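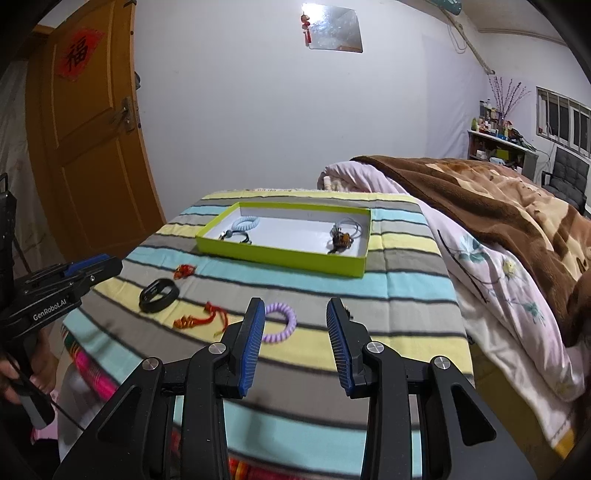
Storing bracelets and hair ties without everything tangling

Posted by Annatjie Kekana in Home & Organizing
3 replies, 40 views, 3 shares

I keep my everyday bracelets and hair ties in one shallow tray on a table by the bed. It is a green thing with a white inside, low sides, no dividers. I like that I can see everything when I walk past, and I would like to keep using it.

The trouble is that things migrate. I put the spiral hair tie on one side and the beaded bracelets on the other, and by the end of the week they are all in one corner with the cord bracelet wound through the coil. The cord one is thin and has a few beads on it, and it takes me a couple of minutes to get it out of the coil every time. One of the stretchy beaded ones has started to look loose as well. I don't know if that is from being pulled out of the pile or just age.

I also have a striped cloth on the table with a fringe on one side. When the tray gets pushed back it rides up on the fringe and then it doesn't sit level, and everything slides. I have been told to take the cloth off, but the table top is scratched and I prefer it covered.

What I want to know is:

Is there a way to divide a shallow tray without buying a jewelry box? I had a Lorneretti box with a lid and I never opened it, so I ended up wearing nothing.

Do hair ties damage bracelets, or is it only a nuisance?

Can a loose elastic bracelet be fixed at home?

We are not talking about valuable jewelry. It is mostly beads, brown and amber colors, glass or plastic, I have never checked. I have maybe one real silver piece and that lives in a drawer.

7 people follow this thread

Fuseini Baidoo
Helpful (50)

I'll take these in order.

Dividing the tray. You can do it with strips of stiff card. Measure the inside width of the tray and the height of the wall. Cut a strip that is the inside width plus a half inch at each end, fold the half inch ends back, and stick them to the short or long walls with double-sided tape. Keep the strip slightly lower than the rim. One strip gives you two compartments, and that is enough for hair ties on one side and bracelets on the other. If you want a third space for the cord bracelet, put a second strip in. I wouldn't go past that in a small tray. Your fingers need room to pick things up.

White card looks fine against a white inside. Mine is cut from the back of a Boltari desk calendar and it has been in there since August.

If you don't want to tape anything, use small dishes. Jar lids work. Put a lid in each end and leave the middle clear for whatever you take off at night. The lids slide a little unless you put a dot of poster putty under them.

Lining. A smooth plastic floor is why everything travels. Cut a piece of felt or non-slip shelf liner to the size of the floor, a hair smaller so it doesn't buckle. This made more difference for me than the dividers did. Use a pale one if you want to be able to spot dark cord on it.

Hair ties and bracelets. The coil kind is the problem because a thin cord slips between the turns. I have not seen one damage beads. What it does do is make you pull, and pulling is hard on elastic and on knots. Hair also comes off the ties and wraps around the beads. Pick it off before you put the tie away.

Cord bracelet. Fasten it before you put it down. A closed loop tangles much less than an open length. If it has a sliding knot, pull it small and lay it flat.

Level tray. Move the tray forward so all of it is on the flat part of the cloth. Then put four small rubber feet on the bottom, the stick-on kind for cabinet doors. They hold on cotton. Also iron the cloth if it has been folded in a cupboard, as sharp creases will rock a light tray more than you would expect.

Loose elastic bracelet. Don't try to tighten it. Restring it:

Put the bracelet in a bowl with a towel in the bottom and cut the elastic there.
Lay the beads out in order in the groove of a folded towel.
Cut a new piece of clear stretch cord, a good bit longer than you need.
Stretch the cord a few times by hand before threading. If you skip this it will go loose in a week.
Thread the beads, tie a surgeon's knot, pull it tight, add a small drop of jewelry glue.
Let it dry overnight, trim the ends, and tuck the knot into a bead with a bigger hole.

If the beads are in a cluster and not a single row, take a picture first. Those are often on more than one strand and you will not remember how it went.

2 comments on this reply

Annatjie Kekana: Thank you, I have card and I have jar lids, so I will start with the lids. Which thickness of cord?

Fuseini Baidoo: Take one bead to the shop and try it. The thickest cord that goes through twice is the one you want.

dosix_fan
Helpful (3)

just get hooks. I have a row of Dosix stick on hooks inside the closet door and everything hangs there, no tangles. A tray is always going to turn into a pile

1 comment on this reply

Annatjie Kekana: I would forget they were there, same as with the box.

Mrs Cárdenas
Helpful (11)

Agree with the felt. I would keep the hair ties out of the tray altogether. Mine go on a cardboard tube from the kitchen roll, standing up in the bathroom cabinet. You push them on from the top and take the one you want. The coil ones stretch out if they are left on something wide, so those sit in a cup beside it. If one has already gone slack, drop it in a mug of hot water for a minute and it will shrink back most of the way. Take it out with a spoon.

On the bracelets, lay the stretchy ones flat. I hung mine on a nail for a year and the heavy ones all got longer.

Was this page useful? Yes 200 No 40

We use cookies to remember your settings and to count visits. By staying on this page you accept our cookie notice. Accept Manage settings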